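Wednesday dump: planner stuff, spoon stuff

Quick one, I have a build running and it takes forever so I may as well write. Been meaning to do this since April and kept not doing it.

So. The big rewrite of Trumeck is mostly in. For anyone new, Trumeck is the planner I work on, Faro is the perception side (Luana Xavier's, I only break it), and Sial is the little job runner that glues the two together and writes the logs. Names were picked before I joined, don't ask me.

The task for this round is soil and a spoon. Arm picks up the spoon, moves some soil to the flower pot, puts the spoon back on the plate. Sounds like nothing. It has eaten most of my month.

Why the spoon is a pain

Shiny. That's most of it. Steel plate, metal spoon, and the lights bounce off both. Depth on the handle comes back full of holes, and what isn't a hole is often wrong by enough to matter. Old Faro used to fit a line through whatever points it had left and call that the handle. Some days the line was lovely. Some days it pointed at the wall.

Luana's new version does the spoon outline in the color picture first, and only then goes looking for depth, and only on the table around the plate where the numbers are sane. Then it works out the handle height from the table plane plus the plate rim. Bit of a cheat, works way better. She also threw out the old confidence score, which was always 0.9something no matter what you fed it, so thank you Luana.

My side of it is the approach. The handle leans toward the back of the plate so I want to come in over the back, fingers above the top end of the handle, then drop straight down. Trumeck used to come in low and sideways becuase the cost function liked short paths. Short paths and a raised plate rim do not get along. There's now a hover pose as a hard waypoint, and the planner isn't allowed to skip it even when it's sure it knows better.

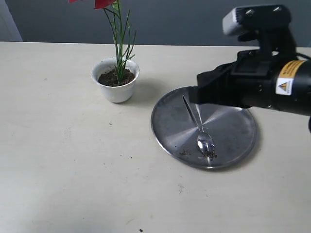 The two arm problem

Everything above is one arm. Then you add the second one and Trumeck has to plan for both at once, and this is where I lost two weeks.

What I had before: plan arm A, freeze it, plan arm B around it. Fine until B's only good path goes through where A is parked. Then B waits, and A is waiting on B to finish, and Sial sits there logging "waiting" 500 times in a row until I kill it. I have a log that is just that word. Kept it.

What I have now: both arms get a short window, plan together inside it, then the window slides along. If the joint plan doesn't solve in 900 ms the arm with the lower priority backs off to its last safe pose and tries again. Priority goes to whoever is holding something. That one rule fixed more than all the clever stuff I wrote the week before, which I've now deleted, which hurt.

Backing off is still ugly by the way. It retraces the exact same path in reverse, even if there's loads of open space to just lift up. On the list.

Stems

Next headache. The flower in the pot is thin stems and skinny leaves, and Faro either sees them as one fat solid column or doesn't see them at all. Fat column: planner won't go near the pot, task fails, everyone's sad. Nothing: planner happily drives the arm through the leaves.

So we now have 2 kinds of obstacle in the map. Hard ones (pot, table, the other arm, wall) and soft ones (stems). Soft means it costs extra to go near but you're allowed if you must. I set the soft cost by hand and it's certainly wrong, but wrong in a way that gets the arm over the rim of the pot without giving up. The wrist camera view is where I tune this from, you get the gripper's own fingers and the pot and the other arm in one go and you can tell pretty fast how much of the stems is hidden.

Hidden stems are the actual bug at the moment. When one arm passes in front of the flower, Faro loses the stems behind it and clears them from the map. Gone. Then the arm moves, they come back, the plan is suddenly bad, replan. Fix is to not clear anything that's behind a thing we know is ours. We have the joint angles!! We know where the arm is! I wrote this on a sticky note and then did not write the code.
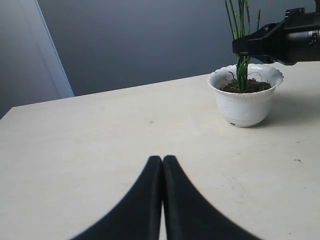 Wrist camera view: closed fingers in front, the other arm over by the pot.

Masking our own fingers

Same idea, smaller. The fingers take up the bottom of the wrist view all the time, and their shape in there changes as they open and shut. I had a fixed mask drawn for fingers closed. Open them and half a finger turns into a mystery obstacle right in front of the gripper, and the planner stops dead to avoid itself. Now the mask is rendered from the gripper width on every picture. Slower, but I can't see it in the timings so whatever.

Tooling, briefly

Sial can replay now. You give it a log and it feeds the whole thing back through Faro and Trumeck with no robot attached. Should have done this first, before any of it. Found the mask bug from a replay on my couch. Log format changed tho, so if you're in the Nasik branch your old logs won't load until you run the convert script. It's in tools, it has no help text, sorry. Input first, then output. Do not swap them, it will overwrite.

Still to do

- don't clear stems behind our own arm (see sticky note)
- back off upward and not just in reverse
- crumbs. Faro calls soil crumbs on the plate "obstacle" if there's a few close together
- soft cost from something other than my gut
- help text, fine, ok

Build's done. It failed. Missing header. Going to go fix that, more when the stem thing is in.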